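Do plastic cups really need to be stored upside down, or is that a myth?

Asked by Simone Pimentel in Kitchen & Dining
Viewed 718 times, 2 answers

My mother-in-law insists every cup in the house goes into the cabinet rim down. Glass, plastic, doesn't matter. She says dust gets in otherwise. I've been doing it her way since April and now the plastic ones have a stale smell when I take them out, kind of like the inside of a lunchbox. The glass tumblers don't smell at all.

I've looked this up and every site says something different, usually right before trying to sell me a shelf liner. One of them wanted me to buy a Kocsis "breathable cup mat," and I'm sorry, but it looks like a piece of drawer mesh to me. Somebody at work swears by putting baking soda in the cabinet. I don't believe that one either but I'm willing to be told I'm wrong.

So: up or down? And does the mat do anything? The cabinet is closed, over the dishwasher, painted inside. We use the cups every day except for a few that only come out when the grandkids visit.

Answer 1
Krum Grgić
Marked helpful by asker

I'd question the dust part first. If you use a cup every day, how much dust is landing in it behind a closed door? I ran mine rim up for a whole winter and couldn't find any. The ones for the grandkids, fine, those sit longer, turn them over or just rinse them before use.

The smell is most likely damp. A cup that goes in with a few drops left in it and sits flat on a painted shelf has nowhere to let the moisture out. Plastic doesn't dry in the dishwasher as well as glass does, so your plastic ones are probably going in wetter than you think. Put a dry finger around the inside next time and see.

What I do after washing is spread them out on the kitchen table and leave them a good long while before they go anywhere near the cabinet. Most of them I lay on their sides so the air can get in the open end. I know people say rim down drains better. Drains, yes. I'm not convinced it dries better, especially on cloth, where the rim sits tight against the fabric.

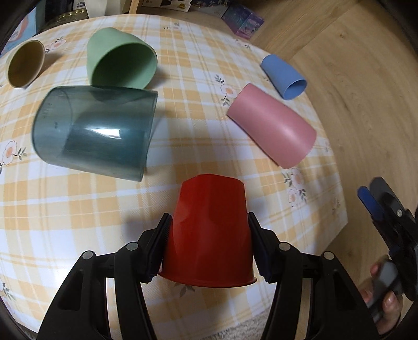
Sorting out a batch that already smells

1. Wash them by hand in hot water with ordinary dish soap. I wouldn't pay for a special cleaner. I tried the Brirnico tablets once and could not tell the treated cup from the one I'd only washed.

2. Dry the inside with a clean towel, then leave them out overnight on their sides. A tablecloth is fine for this if it's clean, but change it if it gets soggy.

3. Empty the cabinet and wipe the shelf. Smell the shelf too. If it's the paint or an old liner, nothing you do to the cups is going to matter.

4. Put half back rim up and half rim down. Check in a week. Then you'll know about your own cabinet and you can stop reading what strangers say, me included.

If a cup still smells after all that, I'd stop drinking out of it.

As for the mat, it might let a little air under the rim. So would a dish rack. Baking soda I have no opinion on, except that I've never seen anyone test it with a second cabinet.

Answer 2
Radomir Trajkovski

Always upside down. That's how restaurants do it.

Comments on Answer 2

Krum Grgić: Which restaurants? The one I worked in had them in open racks, which let air in from underneath. A closed cabinet with a flat shelf is a different setup.

Radomir Trajkovski: All of them that I've been in.

Simone Pimentel: Update for anyone finding this later. I did the half and half test. The rim down ones smelled a little, the rim up ones didn't, but I also dried everything much longer than I used to, so I don't know how much that proves. I also pulled out the shelf liner and it was sticky underneath, so make of that what you will. Did not buy the mat. My mother-in-law has been informed and does not accept the results.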